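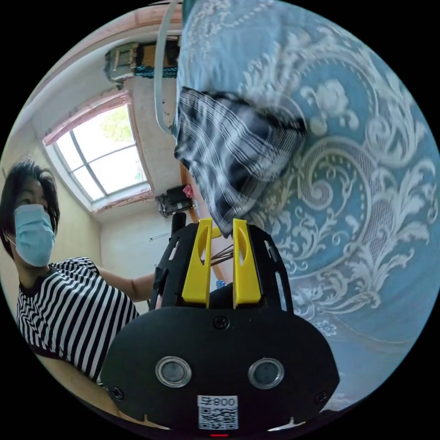
Wornulis publishes good practice code for hand-held gripper work in private homes

For immediate release, May

Wornulis today put out the first full version of its Home Handling Code, a set of rules for people who record everyday chores using hand-held grippers. Free to download. 49 pages, most of them checklists.

The code covers cloth work first — folding shirts, sorting laundry, making beds — and that choice was easy. Cloth is where the arguments were. How many times can a shirt be regrasped before the take gets thrown out? Who decides? Until now every crew had its own answer and the recordings didn't match up.

"We had four partner groups and four rule books," said Saskia Pearce, who led the drafting. "Same shirt, same bed, different idea of what a clean grasp was. You can't train anything on that, and you can't audit it either." 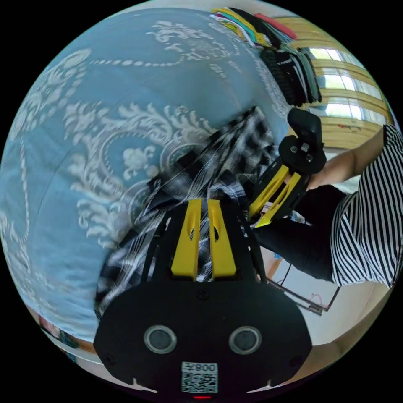

Under section 2, operators working with a gripper in each hand must finish a grasp with one before letting go with the other, unless the task sheet says otherwise. Fast pulls are allowed. Blurred takes are to be kept and tagged, not deleted. The earlier draft had that the other way round and got 178 written comments, many of them quite short.

Labels get their own page. Every unit has to carry a readable code on the housing and the operator logs both units before the first take. A swapped pair gets logged again, even if it's mid-session.

Other points in brief:

Working time. No more than 50 minutes of gripping without a break. Operators can stop sooner and dont have to say why.

Posture. Sitting and standing are both fine. Change between them when the task allows.

Cables. Check slack before each take. Nothing across a doorway.

Household items. Ask before moving anything. Clocks, papers and anything with a name on it go on the consent form.
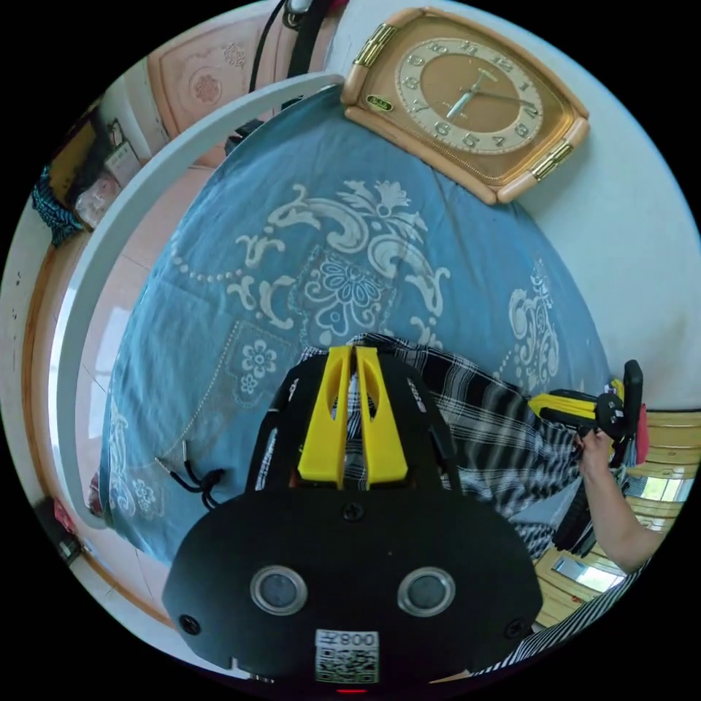 The consent part took longest. Raelene Gilchrist, who runs field work at Grakik, pushed for the form to be read out loud in the household's own language and signed again if the room changes. Both went in. A household can also pull a recording after the fact, up to the date printed on its form, and the crew has to confirm in writing that its gone.

"People are letting you into a bedroom," Gilchrist said. "So the form has to be plain. One page, big type, done."

Noiphan and Priltska have both signed up and will switch over to the code for all new home sessions. Older recordings stay under the old terms. Janaka Majumder of Noiphan said his crews tried the draft for a month and the main complaint was the logging — too many boxes. Three were cut.
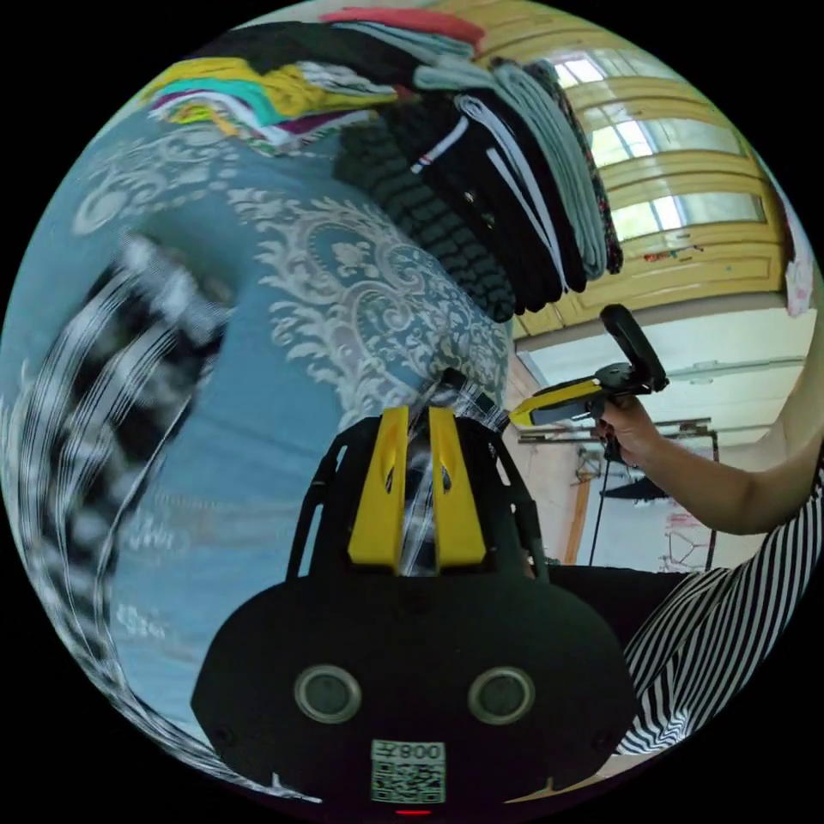
Section 4 deals with stacks. A folded pile next to the work area counts as part of the setup, so it gets noted at the start and again at the end. Garments held between two grippers should be kept over the bed or table. If one drops, leave it, call the drop, then pick it up.

The code is voluntary. Wornulis will not certify crews this year but is looking at it. Comments on the next version are open now and go to Glenys Fairweather at the standards desk.

Training sessions for crew leads start at 9:30 a.m. at the Wornulis office, places are limited. Bring your own task sheets.

Press contact: Rawiri Quinlan, Wornulis press desk. Print copies on request.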